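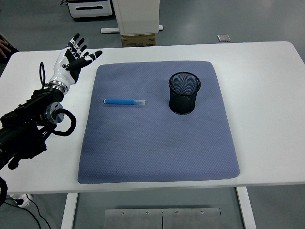 桌面收纳小集 说明文件

这个小集子收的是一件再平常不过的事：把笔放回笔筒。整理的人是 Xiaoyan Jia 和 Yutong Jin，项目放在 Tallbridge 名下，最后一次修订是2024年9月1日。

起因说来有点啰嗦。我们两个都爱随手放笔，写完字往桌上一搁，转头就找不着了，于是想认认真真地把“收笔”这件小事记下来，顺便也给同样爱丢笔的朋友一点参考。

内容
全集共有50条收笔记录，另附70条文字说明，都是我们一句一句写的，语气难免前后不太一致，请多包涵。每条记录用到的东西很少：一张白色圆角桌，一块蓝灰色的垫子，一只黑色金属网笔筒，一支蓝色的笔。垫子表面有细密的纹理，笔筒就直接立在垫子上。

文件安排
records 里是收笔记录，按编号排列；notes 里是文字说明，编号与记录对应，有些记录配了不止一条说明，找的时候往后多翻一翻就好。早先的第2版用的是另一套编号，如果您手上还留着，麻烦换成现在这一版，不要混着用。

用词
说明里“笔筒”和“笔”是固定叫法，“垫子”有时写成“桌垫”，指的是同一样东西。“放入”指笔已经落进筒里，“对准”指笔还在筒口上方。这两个词我们争论了好一阵子，Yutong 原本想再细分，后来觉得读的人会嫌烦，就这样定下来了。
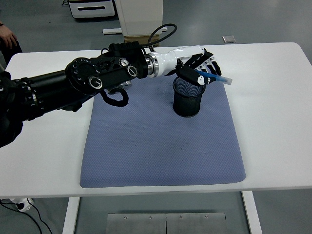 自己在家布置的话，笔筒放在垫子的哪个位置比较好？
放在靠里的一侧就行，前面留出一片空处写字，伸手也够得着。惯用右手的人可以再往右挪一点，左手的人反过来。

使用与联系
欢迎自由取用，转载时写上 Tallbridge 和两位整理人的名字即可。发现错字或编号对不上，请直接在项目页留言，Xiaoyan 看得比较勤，一般由她来改。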